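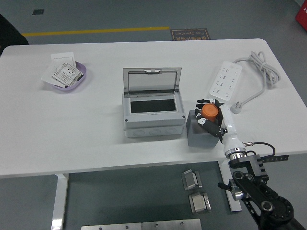
Le coffret électrique gris, couvercle ouvert, avec une plaque de prise dans le bac lavande à gauche.

Rapport d'avancement à la fondation Asska
Projet Gutunden, rénovation du lavoir et de la salle commune
2021-01-28

Bonjour à toutes et à tous,

Je vous avais promis deux pages, j'en ferai sans doute un peu plus, vous me connaissez ! Je commence par l'argent, parce que je sais que c'est ce que vous lisez en premier (moi aussi, à votre place). Sur la deuxième tranche de la subvention, il nous reste 4 000 euros non engagés. Le reste est soit payé, soit couvert par un devis signé. La grosse dépense de la période, c'est la charpente du lavoir : l'entreprise Virk a remplacé deux pannes et une bonne partie des chevrons côté ruisseau, et sa facture est arrivée au centime près comme prévu. J'ai relu trois fois pour être sûre.

Côté toiture, nous avons reposé les tuiles anciennes partout où c'était possible. Il en manquait 597, que nous avons trouvées dans une grange en démolition près de Jirnberg, même format, presque la même couleur. De près on voit la différence, de la route non. L'architecte du patrimoine est passée, elle a demandé que les tuiles les plus rouges soient mélangées aux autres et pas regroupées au faîtage, ce qui nous a coûté une journée de plus. Elle avait raison, c'est bien plus joli.

Le bassin, maintenant. C'est là que nous avons pris du retard, et je préfère vous le dire franchement. Quand on a vidé l'eau, on a découvert que le fond en dalles reposait sur une couche d'argile fendue dans toute la longueur. Reboucher en surface n'aurait servi à rien, il a fallu déposer les dalles une par une, les numéroter à la craie et les stocker dans la cour de l'école. La nouvelle argile est commandée, mais on ne la pose pas quand il gèle, et ici il gèle toutes les nuits depuis les fêtes. Nous reprendrons dès que les températures le permettront. En comptant large, le bassin sera remis en eau en avril.

Dans la salle commune, ça avance beaucoup mieux ! Les cloisons sont tombées, le parquet du fond est poncé, et l'on a enfin décidé de l'emplacement des prises (grand débat, je vous passe les détails, il y avait un camp « sous les fenêtres » et un camp « près de l'estrade », et on a fini par contenter les deux).
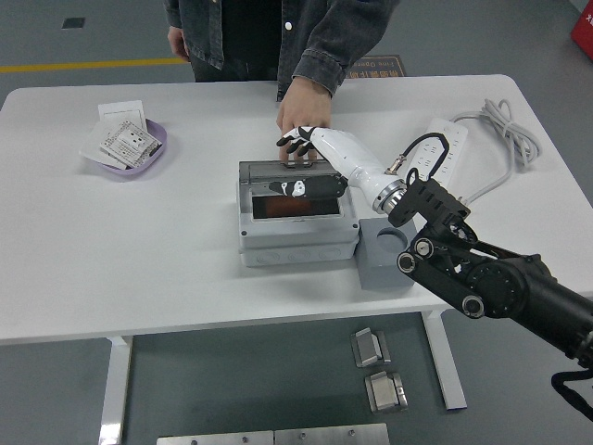
L'isolation est la prochaine étape. Nous avons retenu la laine de bois en 90 millimètres pour les murs nord et est, un peu plus chère que ce que j'avais mis dans le budget initial, mais l'écart est absorbé par l'économie faite sur les portes, que nous gardons finalement. Elles ferment mal, il faut les raboter, et puis voilà.

Un mot sur les gens du village, quand même. La collecte de souvenirs autour du lavoir a dépassé ce que j'espérais : nous avons 189 photos et cartes postales prêtées par les familles, toutes scannées et rendues. Sur l'une d'elles on distingue une gouttière en bois que personne ne connaissait, et l'architecte se demande s'il ne faudrait pas la refaire. J'attends son avis écrit avant de vous en reparler, je ne veux pas promettre une dépense de plus.

Pour la suite, j'aurais besoin de deux choses de votre part. D'abord un accord pour décaler la date de fin du poste « bassin », sans changement de montant. Ensuite, si c'est possible, l'autorisation de basculer une partie du reliquat sur l'impression du petit livret, que nous voudrions distribuer à la réouverture. Le devis de l'imprimeur est joint, avec une variante sans couleur si vous trouvez la première trop gourmande.

Les factures et le tableau de suivi sont en annexe. J'ai changé l'ordre des colonnes comme vous l'aviez demandé, dites-moi si c'est plus lisible.

Bien à vous,
La coordinatrice du projet Gutunden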